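"Change the password on the boring box first"

Zeeshan Baloch looks after the network at Gelwood, a parts supplier with 286 staff. Ten minutes on the phone, him between meetings. Topic: phishing drills, and why he stopped naming people who fail them.

"We sent the fake invoice in December. 15 people clicked. Old me would have put up a list."

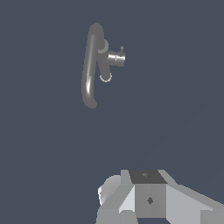
And new him? No list. A short chat, then a button in the mail program for reporting anything odd. Reports went up. "People were hiding mistakes before. Hiding is what hurts you." 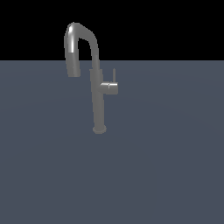
A simulated kitchen faucet, in grey.

He is less gentle about suppliers. Londine, who do the payroll, still had 5 shared logins when he checked. All gone now. Took weeks of emails.
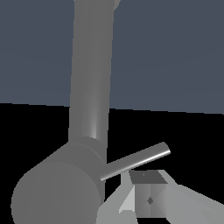 Passwords, then. He found 462 old accounts nobody had closed, some with admin rights. Closing them was dull work, done over lunch mostly. He thinks of access in layers, like a column standing on a collar that is only slightly wider than the shaft: each level down gets a bit more, never the lot. "Most staff need hardly anything. They dont miss it either."

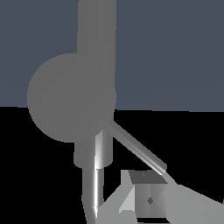 Words: Mostafa El Ouafi | Mar 8, 2024

Last thing, backups. Baloch keeps one copy offline and tests it himself. The first test failed, wrong key. "Better me finding out than somone else." Next is two-step login for the warehouse, where phones aren't allowed. Small key fobs, probably. He's waiting on a quote.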